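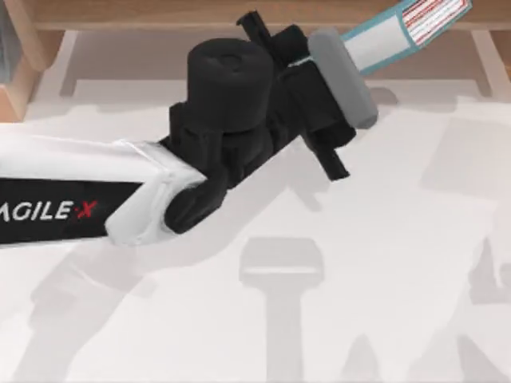 Tsegereda Chala

Print this page
E-mail this page

The Vultstead water treatment works opened its gates to the public on Aug 3, 2024, and I joined the second tour. The works takes raw water from the Brudau reservoir and supplies the town and the villages to the north. Visitors were issued with a hard hat and overshoes at the gatehouse, and the route followed the direction of flow from inlet to outlet.

The inlet is a plain concrete chamber with two coarse screens set at a steep angle. Bars are spaced to stop branches and fish. The screens are raked on a timer, or sooner if the level difference across them passes a set value. Our guide, a process engineer, gave that value in millimetres, but the fans drowned it out and I did not get it on the second attempt either.

Coagulant is dosed immediately after the screens. The works changed from an aluminium salt to an iron salt in March, when the colour of the raw water rose after heavy rain on the peat. Mixing is done by a weir drop with no moving parts. Flocculation follows in four tanks with slow vertical paddles, each tank turning more slowly than the one before it. The floc was easy to see from the walkway, brown and the size of a lentil in the last tank.

Clarification is by dissolved air flotation. Recycled water is saturated with air under pressure and released through nozzles at the base of the tank, and the fine bubbles carry the floc to the top. A scraper takes the sludge off into a trough. The tanks were supplied by Gandico and replaced an older set of settling basins, one of which has been kept as a washwater store. The surface of the nearest tank had an even blanket with one thin patch by the far wall. I asked if this was a blocked nozzle. The guide thought it more likely to be the wind, the building being open on that side.

The filter hall was the best part of the visit. There are eight rapid gravity filters, sand under anthracite, and one was taken out of service so that we could watch a backwash. Air scour ran first, then water alone until the overflow cleared. The whole cycle took 32 minutes, of which we saw the greater part. Head loss before the wash was 214 cm and is logged for every run.

Disinfection and the contact tank were shown only on a drawing, as access is restricted. The Mathew pumping station, at the end of the site, lifts the treated water 291 feet to the service reservoir. Two pumps run and a third stands by. Noise levels there are high and ear plugs should be offered at the door; on my tour they were handed out after we had gone in.

The tour is well suited to anyone with some grounding in the subject. The printed sheet gives a flow diagram but no dosing rates. Parking is on the verge by the sludge lagoons, and the path back from there is unlit.

Print this page
E-mail this page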